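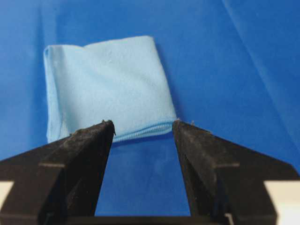
*A folded light blue microfiber cloth on deeper blue fabric, between two black gripper fingers*

**Carla Hruska**

The owner of Dekker Window Cleaning in Pindamlow started with one ladder and a borrowed station wagon. She has been at it for 17 years and now runs two vans.

"I was laid off from the cannery in September and needed work by October," she says. "My neighbor wanted her storm windows done before the cold. Then her sister did."

The first year she kept every receipt in a coffee can. She spent nearly 1000 dollars on gear, most of it the wrong kind. "I bought a pole that was too heavy to lift past the second floor. I still have it. It holds up a tomato plant."

Storefronts on Stisora Avenue pay the bills through the winter – houses are mostly a spring and fall business. Her biggest contract is the old Zotano building, which her crew does twice a year. She quoted 1575 dollars for it the first time and lost money.

"It took us four days. I had figured two. You don't go back and ask for more, you just write a better number next time."

What does she use for the finish? A squeegee for the glass and a dry cloth for the edges. She washes the cloths on their own, without fabric softener. "Softener leaves streaks. I tell every new hire that on the first morning, and I end up telling them again by Friday."

She plans to add a third van next spring.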